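Wednesday, cell 4

In at 7.40. Overnight log clean apart from two following-error warnings on joint 5, both during the slow approach. Rizwan Mridha thinks it's the wrist cable dragging. I think it's the payload figure, which still has the old gripper's mass in it. We agreed to change one thing at a time and start with the payload.

Weighed the gripper on the post room scales and entered the new value on the pendant. Re-ran the Tesance check routine at 80 mm/s: approach, hold over the taped square, retract. 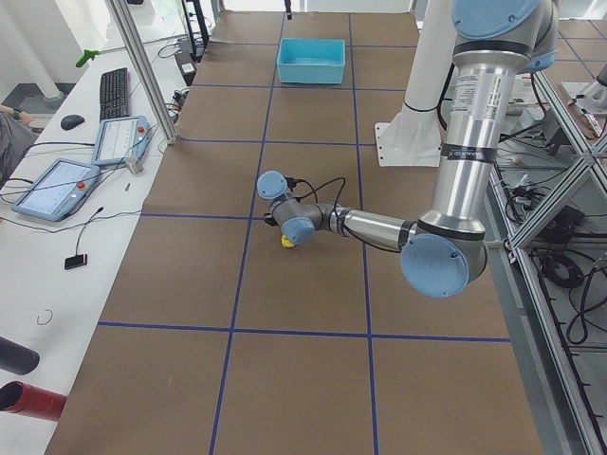 No warnings in 100 cycles. Put the speed up to 160 and got one, at the same point in the retract as last night. So the payload was part of it and Rizwan may have the rest. Slackened the cable tie nearest the wrist and gave the loop more room over the forearm. Must check it doesn't catch at full reach.

Base plate bolts checked with the torque wrench while the power was off. One had backed out slightly. Marked all of them with paint pen so the next person can see at a glance.

Brown paper is holding up. The tape lines are still where the taught points expect them, so no re-teaching. Repeated the hold with the yellow piece in the gripper, low over the surface, and stepped it down by hand in small moves until I was happy with the height. Saved as a new point and left the old one in the program, commented out.
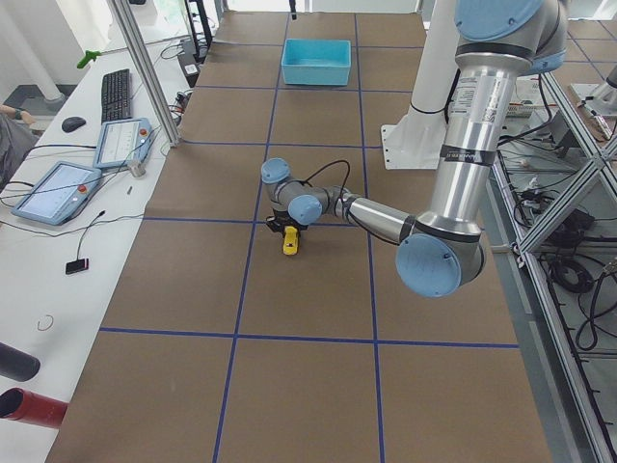 Left for tomorrow

Full reach test with the slack cable. Back up both pendants to the Serkonwood drive. Ring Janevski about the spare wrist cover, ordered in January and still not here.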